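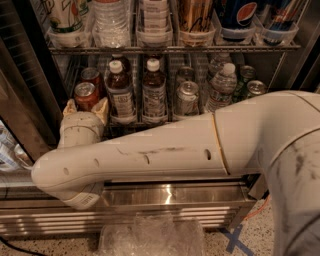 Getränkekühlschrank mit Dosen und durchsichtigen Kunststoffeinsätzen.

Pressemitteilung, 07.04.2026

Verbraucherverein Makori zweifelt an »Freiwilliger Preisklarheit« bei gekühlten Getränken

Der Verbraucherverein Makori begrüßt grundsätzlich jede Initiative, die Preise am Kühlregal lesbarer macht. Was der Automaten- und Shopbetreiber Grandex unter dem Namen »Freiwillige Preisklarheit« angekündigt hat, überzeugt uns bislang nicht. Zugesagt wird ein Grundpreis je Liter »wo technisch sinnvoll«. Wer darüber entscheidet, was sinnvoll ist, steht in dem Papier nirgends.

Grandex verweist auf eine Kundenbefragung des Dienstleisters Stotix mit 1042 Teilnehmern. Die Mehrheit sei mit der heutigen Auszeichnung zufrieden. Den Fragebogen haben wir angefordert und nicht erhalten. Befragt wurde nach unserer Kenntnis ausschließlich in der Kunden-App, also unter Leuten, die den Preis ohnehin auf dem Telefon sehen.

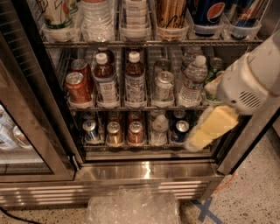
Pfand bleibt Nebensache

Beim Pfand wird die Zusage noch dünner. Es soll »in geeigneter Form« ausgewiesen werden. Unser Verein hat in 4 Filialen nachgesehen: In zweien stand das Pfand am Preisschild, in einer auf einem Aushang neben der Kasse, in der letzten fanden wir keinen Hinweis. Das ist keine repräsentative Erhebung, und wir geben sie auch nicht als solche aus. Für einen Betreiber, der mit Einheitlichkeit wirbt, bleibt es ein mageres Ergebnis. 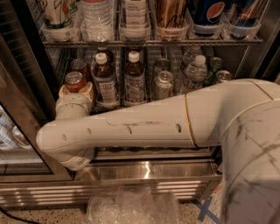

Was wir fordern

- Grundpreis je Liter an jedem Kühlgerät, ohne Ausnahmeklausel
- Pfand direkt neben dem Endpreis, in gleicher Schriftgröße
- Offenlegung der Stotix-Befragung samt Fragebogen
- einen Zwischenbericht bis August

Grandex stellt für die Umstellung 1520 Standorte in Aussicht, nennt aber kein Enddatum. Wir werden die Zusage an den Schildern messen.

Pressekontakt: Verbraucherverein Makori, Pressestelle

Kommentare

kuehlfach_kalle: Freiwillig heißt bei denen: irgendwann. Am Bahnhof suche ich das Pfand seit Monaten.

Mirabelle77: Vier Filialen ist halt auch wenig. Geht doch mal in 50, dann reden wir weiter.

T. aus dem Süden: Literpreis bei einer einzelnen Dose interessiert mich null. Endpreis groß drauf, fertig.

Weitere Meldungen

Tornano ändert Rückgabefristen: was Kunden wissen sollten
1000 Beschwerden über Kassenbons ausgewertet
Stellungnahme zur Kundenkarte von Grandex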